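The Tray Comes First

Hanne Hjaltested has opinions about your desk, and she'd like you to sit down before you hear them. She has spent 14 years getting other people's work surfaces back into use, first for an office supplier and now under her own name, Vedellow, which has one employee and a van. The employee is Sowmya Kulkarni. The van, I'm told, is a disgrace inside.

We met in July over coffee that Kulkarni had made and Hjaltested had put down on a coaster, then moved to a different coaster.

"People call me and say they need more storage," she said. "I go over and they have a cabinet. They have two cabinets! What they need is somewhere to put a paper clip."

Her method, if she'll let me call it that (she would rather I didn't), begins with taking everything off the table. All of it goes on the floor, on a sheet, including the lamp. Clients hate this part. One of them, Prakash Hegde, had a desk that gave up 92 separate items, among them a doorknob and a jar of other people's keys. He still has the doorknob. "He made a case for it," Hjaltested said, in the tone of a judge who has been talked into something.

Then the first thing goes back, and it is always a tray.
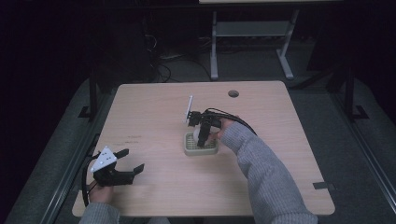 A tray, in Hjaltested's view, should be slightly too small for the job. She dislikes the deep wooden kind with compartments, which she calls "a drawer that got loose," and she dislikes anything with a lid. What she likes is cheap and shallow. The one on the pale table is a fair specimen, a little tan rectangle with a raised rim and a grid across the bottom, the sort of thing you'd expect to find holding a bar of soap. There is one small white object in it so far, and if Hjaltested had her way the population would stay low.

"The grid is good," she said. "Dust goes down, your things stay up. Also you can't pile papers on it and pretend it isn't there."

I asked whether she had simply bought a lot of soap dishes. There was a pause. Kulkarni, from across the room, said the number was some 30, and that they had come in one box.

On holes and corners

Once the tray is settled, Hjaltested looks at the table. She is in favor of rounded corners, having a hip. She is in favor of a cable hole at the back, provided a cable goes through it. "I see so many of them with a pen stuck in," she said. "Or gum wrappers. It's a hole, so people feed it."

Clips on the edge she tolerates. One clip means somebody had a plan. Five clips and she starts asking gentle questions about home life.

Marks are where she and Kulkarni part ways. Kulkarni wants to get every faint scribble off a surface before anything goes back on it, and will stand there with a damp cloth until she's made to stop. Hjaltested gives a mark two passes and then accepts it as a resident.

"Sowmya thinks it's dirt," she said. "After two tries it's history."

"It's pen," said Kulkarni.

They do agree about color. Dark tops look wonderful in a showroom, and at home they show every crumb and fingerprint. Both women would put everyone they know at something light, in a beige close to cream, with enough grain going on that the eye has something to do during a phone call. Hjaltested wipes along the lines and never across them. When I asked what difference it made, she said it made a difference to her.
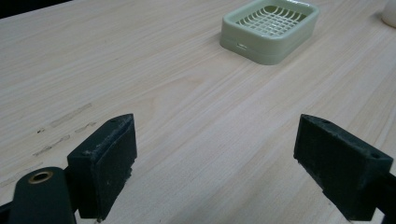
The stretch you leave alone

The last rule is the one clients break first. Part of the table has to stay bare, an area big enough for both forearms, and it has to be the part nearest the chair. The tray doesn't go there, and neither does the mug.

"They ask me what it's for," she said. "I say it's for the work. They look at me as if I'd been rude."

Aicha Salem, who had her sewing table done last winter, told me by phone that she kept her bare patch for nearly a month. Then came a pincushion. Then, in her words, "the pincushion's friends." She has since reclaimed most of it, and eats her lunch there.

I wanted to know about Hjaltested's own desk, and she was less forthcoming. It is at her apartment. It's a good size. When pressed she allowed that there were currently three trays on it, and that the third was a temporary measure while she sorted out the second.

Kulkarni washed the cups. I looked for somewhere to set down my pen, and Hjaltested slid a soap dish toward me without a word.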